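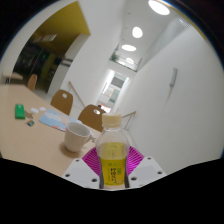

Adelino Magalhães: The return rate tells you very little until you know what the machine does with part-full bottles. Ours at the Wodthorpe branch rejects on weight, so anything with liquid left in it comes straight back out.

Home Forums Recycling Deposit schemes Log in

Reading time: 2 minutes

tirberg_south
It doesn't weigh them. The Brukard units read the barcode and check the outline. I emptied the same bottle, put it in again and it was still refused. The label had slipped.

Adelino Magalhães
The older Brukard reads the barcode only. The newer one has a load cell under the rollers. Error 71 is weight, error 6 is barcode. Which did you get?

tirberg_south
6.

Adelino Magalhães
Then that one was the label. It doesn't settle the weight question.

pelletgrade
Caps on or off? The sign at Wodthorpe says on, the council leaflet says off.

Trương
On. A loose cap falls through the sorting screen and goes out with the fines. With the cap on, it goes through the grinder with the bottle and floats off in the wash tank, as PET sinks and the cap plastic doesn't.

pelletgrade
Full sleeves are a bigger nuisance than caps. I'd ban them.

Trương
Disagree. A perforated sleeve comes off cleanly. Glued paper is worse, it turns the wash water to pulp.

tirberg_south
Back in October the machine took 503 bottles before the bin needed changing. It now stops well short of that. Is the compactor worn?

Adelino Magalhães
Possibly, or the bin sensor is dirty. Ask the shop to wipe it first.

We use cookies to remember your settings. Accept Manage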